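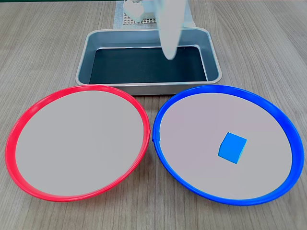
Print | E-mail | 7 Shares

Rimmed Sorting Plates: Do You Need Them?

By Nam-gil Do
September 2022

I put off buying the Sitska sorting plates for a long time. The sales copy promises "calmer crafting," and I have heard that one before. I own some 30 containers that were supposed to make me calmer.

The idea is simple enough. Each plate has a pale gray middle and a thick colored rim, so you match the small stuff to the edge. Mine are red and blue. The rims are glossy and easy to tell apart from across the table, and I'll give Sitska that much. But each one has a seam or notch on the side, and at this price I'd expect a cleaner finish.

The rim does keep a stray cube from rolling off. So does a saucer.

I also tried the job with a plain metal tray, the shallow baking kind.

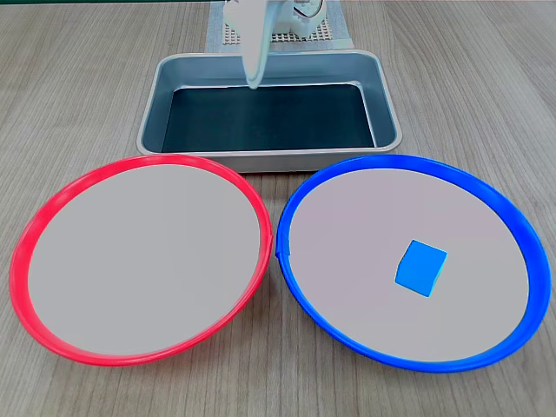
The metal tray, with its dark lining.

It has a rolled edge and it was already in my kitchen. What it can't do is keep two colors apart — you'd need a second one. Dark pieces are also harder to spot against that bottom.

Buy the plates if you sort by color every week. I'd wait for a sale.

3 Comments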